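Equipment Yard Mechanic / Rental Counter Backup
Drovau Tractor & Equipment Rental, Dallesel
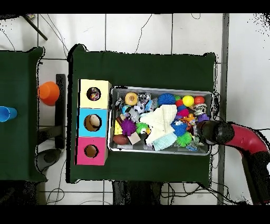 We are looking for one full-time mechanic to work in our shop and yard in Dallesel. We rent, sell and repair compact tractors, skid steers, mini excavators, trenchers, post hole augers, mowers and small engine tools. Most of what we own is between 18 and 60 horsepower. Most of our customers are homeowners with acreage, fence builders, and small farms.

The person in this job will spend most of the day in the shop and the rest of it in the yard or at the counter. In spring you will be at the counter more than you would like. In winter you will hardly be there at all.

What you will do

Check in machines when they come back from rental. Look for leaks, bent parts, bad tires, missing pins and dull blades, and write it down on the return sheet before the customer leaves.

Change oil, fuel filters, hydraulic filters and belts on schedule. We go by the hour meter. Every machine has a card in the shop with its last service on it.

Find and fix problems on diesel engines, three-point hitches, PTO shafts, loaders, starters and charging systems. We send out injection pump work and anything that needs a machine shop.

Go through used tractors we take in on trade and tell us what they need. The last one we took in had 1,743 hours on the meter and a clutch that was about gone. We want to know that kind of thing before we put a price on it.

Mount and fill tires, and put on wheel weights and front weights.

Load and unload trailers. Show customers how to run the machine they are renting and how to tie it down.

Make field calls within the county, usually two or three in a week. We have a service truck with a crane and an air compressor.

Keep your bay clean.

What you need

At least three years of paid work on tractors, farm equipment, construction equipment or diesel trucks. If you grew up fixing machines on a farm and never got paid for it, apply anyway and tell us what you have worked on.

A valid driver's license and a record our insurance company will accept. You will be pulling a gooseneck trailer. A CDL is not required to start. If you don't have one, we will pay for the class and the test after your first six months.

Your own hand tools up to 1 inch. We supply the big sockets, presses, splitting stands, jacks, diagnostic tools and welder.

You must be able to lift 100 pounds with help and 50 without. You will be outdoors in heat and cold, and on concrete the rest of the time.

You need to be able to read a service manual and a wiring diagram. Some of our manuals are on paper and some are on the computer.

Welding is a plus. So is Spanish. So is any time spent on older two-cylinder and three-cylinder diesels, as we see a lot of them.

Hours and pay

The shop opens at 7:00 a.m. and closes at 4:30 p.m. with a half hour for lunch. It is a five-day week. From March through October each mechanic also works one weekend morning in three, 7:00 to noon, at time and a half.

Pay is by the hour and you are paid every two weeks. A mechanic who meets the requirements above starts at $2,288 per pay period before taxes, based on 80 hours. More experience pays more, and we will talk about that at the interview. Overtime is extra.

We give a tool allowance of $2,000 a year after your first year. You can spend it with any tool truck or store, just bring the receipts. Work shirts and pants are provided and washed. We pay for one pair of boots each year.

Health insurance starts after 60 days. We pay most of the employee premium. Dental is available and you pay for it. You get two weeks of paid vacation the first full year and six paid holidays. Vacation in April and May is hard to get, so please plan on that.

Employees can rent anything in the yard for the cost of fuel, as long as it is not booked.

How to apply

Come by the counter and fill out an application, or send us a letter or resume through the contact form on this site. Please include the kinds of equipment you have worked on, the last two places you worked and the dates, whether you have a CDL, and when you could start. A phone number is better than an email address. We call people between 1:00 and 3:00 in the afternoon, when the counter is slow.

Interviews are at the shop and take an hour or so. We will walk you through the yard and ask you to look over a machine with us. Bring your license. Wear something you don't mind getting dirty.

The person we hire will need to pass a drug test and a driving record check. We pay for both.

We would like to have someone in place by the end of November, before we start tearing down the rental fleet for winter service. The job stays open until it is filled. If this page is still up, we are still taking applications.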